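3.2 What the pool staff told us

I started at Bravham because it was the closest pool to my desk, and because they let me sit on the side with a clipboard for as long as I liked. We asked lifeguards there and at Akmont to note every time they went in for a swimmer, and what first caught their eye. I'd expected splashing to come top. It didn't, not even close – most of the notes said things like "gone quiet" or "head tipped back".

The forms were short on purpose. A guard coming off a 30 minute rotation wants a drink and a sit down, so we kept it to one side of paper and typed everything up ourselves (my wrists still remember it).

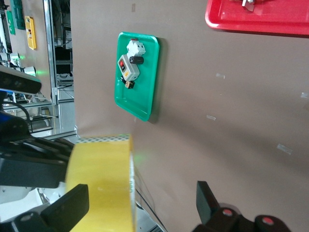 Water Safety Research Group, Metimen
Figure 4. Green tray on the wall panel, with the red rocker switch.

We ended up with 900 forms, and I threw out 50 where I couldn't read the handwriting or the time was missing. Akmont's were tidier than Bravham's, though its pool is also quieter in August, so I wouldn't read much into that. Section 3.3 goes through the toddler pool forms separately.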